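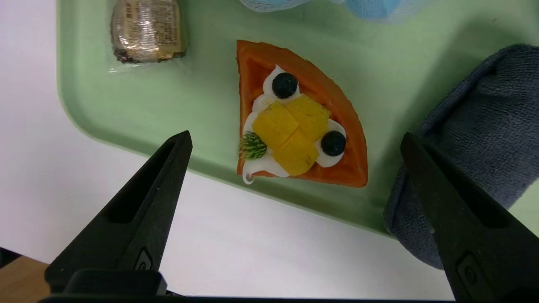
A toy waffle with cream, two blueberries and yellow fruit, beside a dark towel.

415 shares

When I stayed at the guest house Ellholm in April, the bath things came on a tray. I have copied the idea at home ever since. My bathroom shelf was always full, and guests never knew what they were allowed to touch. A tray says it clearly – these are for you.

The colour matters more than I expected. Pale green is calm, and a light blue mesh pouf looks fresh on it. The towel should be small and dark, and rolled if there is little space. A toy waffle is of no use in the bath, but children like to find one. 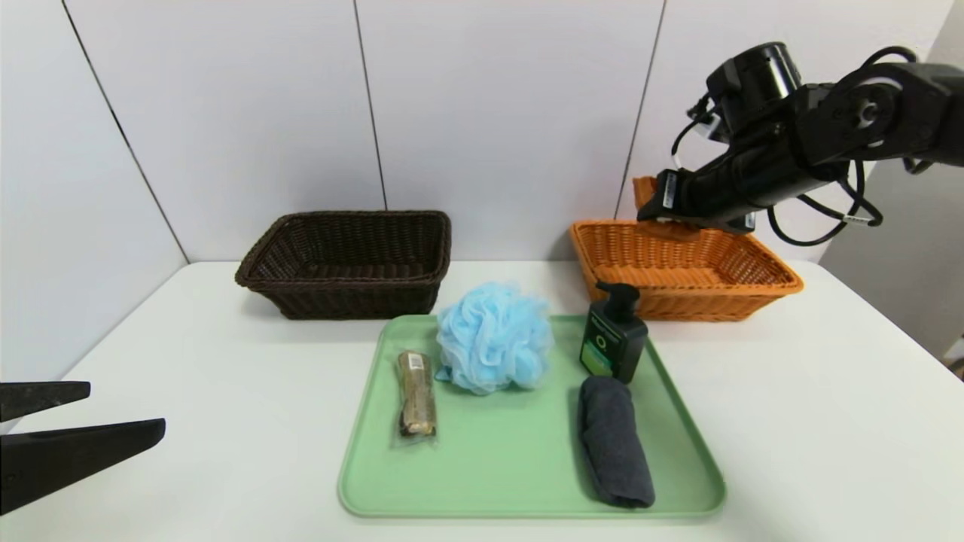
Pouf, pump bottle and rolled towel on the green tray, with wicker baskets behind.

Baskets are good for the things which do not fit. I bought mine at Wouters and I keep one for used towels. Leave wrapped things in their wrapping, so the guest can open them. Tall bottles can stand at the back, or lie down if the tray must be carried upstairs. 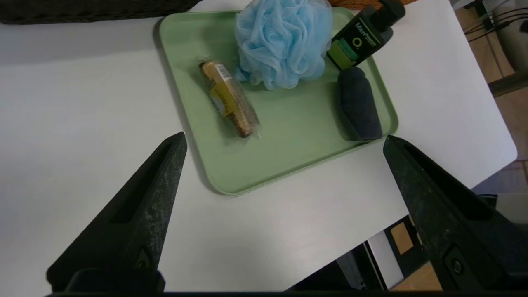 Where to put it

A stool near the bath is enough. At Tornum they use the window sill – very pretty, but cold in winter.

100 comments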